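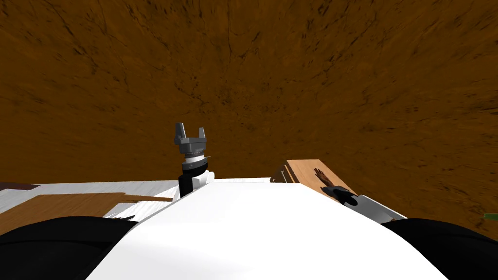 I've been meaning to write up our house rules for simulated robot work for ages, and a comment under my last post (thank you, whoever you were!) finally nudged me into it. The question was whether we bother with safety and good practice when the robot only exists on a computer. We do, and we've become fussier as time has gone on, so put the kettle on, because I can't seem to explain any of this briefly.

A bit of background for anyone new. I look after the two-armed simulation work at Dromau, and for most of the spring we've been on a project called Keltar, which is all boards: picking them up, turning them, passing them from one gripper to the other, laying them down again somewhere sensible. We drive the arms by hand, record what we did, and save each recording as an episode. As of this morning there are 2,636 of them in the store, and I'd like to think most are worth having.

When we began we had one rule, which was "don't save rubbish". Lovely and short, and completely useless, as we all had our own idea of rubbish. I was throwing away anything with a wobble in it and a colleague was keeping episodes where the board had sunk halfway into the table. So now there's a written sheet, currently 13 rules long, and I'll go through the ones I'd fight for.

The first is that we work to the limits of the real arm, even though the simulator would happily let us ignore them. Joint speeds, reach, grip force, the lot. It's terribly tempting to switch the limits off when you're tired and the board is just out of reach (I've done it, I'm not proud), but an episode made that way teaches a movement that no proper machine should be asked to make.

Next, the idle arm. If you're working with one gripper, the other one gets parked upright with its fingers open and stays there until it's wanted. We argued over this for a good fortnight, with one camp saying the spare arm should hover near the job, ready to help. I was in that camp, as it happens, and I've changed my mind. A parked arm is easy to check when you play an episode back, and you never have to wonder whether a little twitch was meant.

Then there's contact. Fingers come down to a board slowly, and once they're close you pause before you close them. Our pause is 20 simulation steps. I know people who use far fewer, and the folk who make Zein, the toolkit we use for playback, leave it up to you entirely, but I like being able to scrub through and find a clear moment where the approach ends and the grasp begins. It makes labelling so much kinder on the eyes!

Boards that overlap an edge have a rule to themselves. You may start with a board lying at any angle you please, and we encourage the awkward ones, but you mustn't let go of one unless it's properly supported. If it slides off after you've released it, the episode is marked as a failure and kept in the failures folder. Please don't delete failures. We lost a great many in the early days through simple embarrassment, and I'd dearly love to have them back now.

Related to that: no resetting in the middle of an episode. If something goes wrong, finish, mark it, and start afresh.

The rule that gets the most grumbling is the break. After 40 episodes you stop and do something else, and I mean away from the screen. There's no heavy machinery to hurt you in our sort of work, but there are wrists and necks and tempers, and I can usually tell from the recordings when somebody has skipped it. The movements get jerky and the boards get put down any old how.

Last one, and it's the dullest. Write down the settings. Friction, board weight, simulator version, where the viewpoint was placed. We keep ours in a plain text file beside each batch. When we shared some early batches with the Cosport project, half the questions that came back were about friction values, and I had to answer several of them with "sorry, I don't know", which made me go rather pink.

I'm not claiming any of this is a standard in the grand sense. It's a sheet of paper that gets scribbled on, and rule nine has been crossed out and put back twice. We're still undecided on what to do about handovers where both grippers hold the board at once, and in particular how long that should be allowed to last. If you've got a rule for it that works, do leave it in the comments, along with the sort of gripper you're using, and I'll try it on the next batch.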